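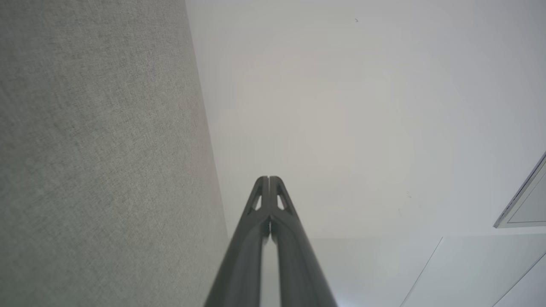
Figure 1. Gripper fingers closed, wrist camera view.

Equipment Planning for a Two-Arm Folding Cell
Project report, Groltanix student team

1. What we were asked to do

Our department has one two-arm robot station, shared by four project teams. Our team uses it to fold clothing. The assignment for this term was to work out what a second station would need, what it would cost, and which parts should be bought first. The budget is fixed at $3000. It covers fingers, cameras, cables, the table surface, and test garments. The arms themselves are paid for by the department and are left out of our numbers.

We named the plan Tindomum so the orders would be easy to find in the purchasing system.

2. Fingers

The fingers have tapered ends and small triangular cutouts near the tips. When closed, the tips meet with only a hairline seam, and we want to keep that on the second station. A single layer of jersey cloth is thin, and our team's earlier wide fingers picked up two layers too often.

We asked for prices from two suppliers. Trusto sells finished finger pairs with a short lead time. Mihăilă is a smaller shop that would cut them to our drawing for less money, but it asks for payment up front, and our department does not normally do that. We plan to order two pairs and two spares from Trusto and leave the Mihăilă quote on file for next year.

3. Test garments

It is easy to forget clothes in an equipment budget. We did in our first draft. Folding wears on fabric, and a shirt that has been through many runs drapes differently from a new one, so results from October and November are hard to compare unless the garments are replaced.

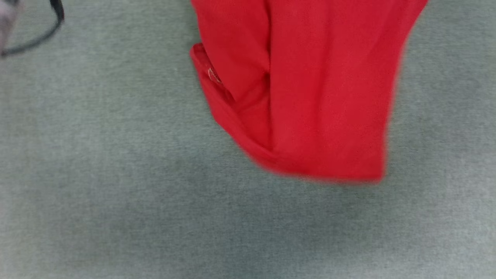

Figure 2. Red garment over the woven gray-green surface.

We want garments in strong, solid colors that stand out from the table. Red has been good for this. Fast movement still smears the edges of the cloth in the head view, and a lower hem that is blurred is hard to mark by hand afterward. We looked at a camera with a shorter exposure, but it would have taken too much of the budget. Slowing the arms during the lift costs nothing, so that is our recommendation for now.

We set aside $333 for garments, enough for a mix of sports jerseys, T-shirts, and towels. Printed jerseys should be part of the mix. A large number gives us an easy way to tell which way the cloth is turned.

4. Table and cables
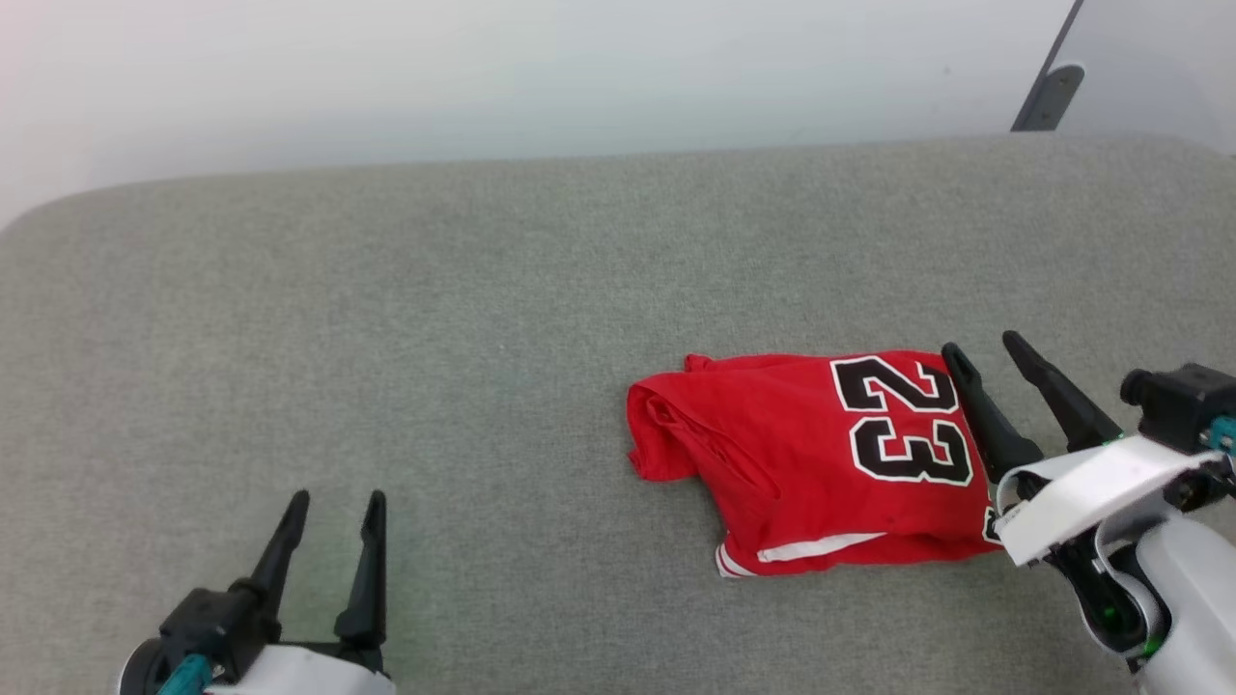
Figure 3. Folded jersey with number 23, both grippers at the table.

The table covering should be matte and plain gray, with some texture. On a slick top the cloth slides when a finger pushes it from the side. We also want a rounded far edge like the current one, which does not snag sleeves.

Cables need their own line in the budget. We first listed one spare per arm and then raised it to two, plus clips to hold each cable close to the arm. Connectors should be keyed so they cannot go in backward.

5. Order of purchase

Fingers and cables come first — the station cannot run without them. Cameras come next, then the table covering. Garments can be bought last and in small lots. If the camera price goes up before we order, we would cut the spare fingers to one pair and leave the other lines alone.

6. Open items

Shipping is not in the Trusto quote. We also have not measured the room next door, and the second table may have to be narrower than the first.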